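**7 de octubre de 2024 – cuaderno de taller, acabados**

Sigo con el ensayo de barniz al agua frente a goma laca sobre las probetas de la serie Godoy. Las de septiembre quedaron descartadas por polvo en la segunda mano.
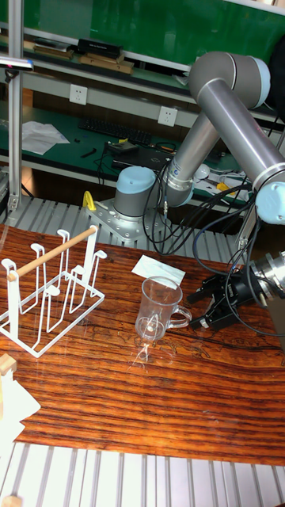
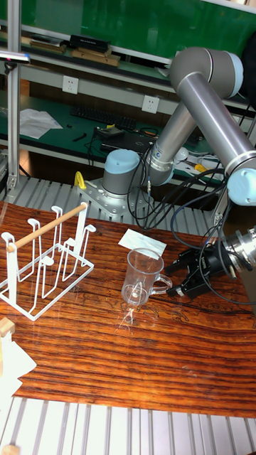
Probetas lijadas a 240, 400 y 600, siempre a favor de veta, con aspirado entre granos. El paso a 600 se nota poco al tacto pero bastante en el consumo de la primera mano: la madera chupa menos y el barniz tira mejor. Dalva Frota sostiene que en madera abierta sobra. En las de poro cerrado no le doy la razón todavía.

Barniz: Zorkance satinado y brillante, sin diluir. Goma laca: escamas Skuvon en alcohol, filtrada dos veces por media de nailon. La disolución del viernes seguía turbia por la cera; decantada y usada solo la parte de arriba.

Observaciones:

- Zorkance brillante: levanta fibra en la primera mano. Relijado suave obligatorio. Piel de naranja leve en el canto de la probeta B, seguramente rodillo demasiado cargado.
- Zorkance satinado: sin defectos, aunque el matizante se va al fondo enseguida. Remover cada poco.
- Goma laca a muñequilla: la mejor profundidad de color. Marca de solape en la C por parar a mitad de pasada (teléfono).
- Goma laca a brocha: la repito, no vale para comparar.

Humedad del taller al 50 % por la mañana, sin medir por la tarde – el higrómetro Nedov se quedó sin pila. Comprar.

Prueba de cercos: gota de agua, gota de alcohol y vaso caliente sobre cada probeta, dos horas tapadas. La goma laca blanquea con el alcohol, como era de esperar, y el cerco del vaso baja algo al frotar con aceite. En el Zorkance brillante no queda marca de agua. Alcohol: zona blanda al marcar con la uña, así que al curado le falta. Repetir cuando lleve más días.

Tarcísio Andrade pide el dato de gasto por metro cuadrado. El bote 738 se pesó antes de empezar pero no al cerrar, porque ya estaba mezclado con el resto. Sin dato. Para la próxima, pesar cada bote y apuntarlo en la tapa.

Pendiente:

1. Rehacer la C entera, lijando hasta madera.
2. Probar fondo de goma laca descerada con Zorkance encima. Dalva lo ha hecho en puertas y dice que agarra.
3. Cambiar el filtro del extractor antes de dar otra mano.

Las probetas quedan en la balda alta, de canto y sin tocarse.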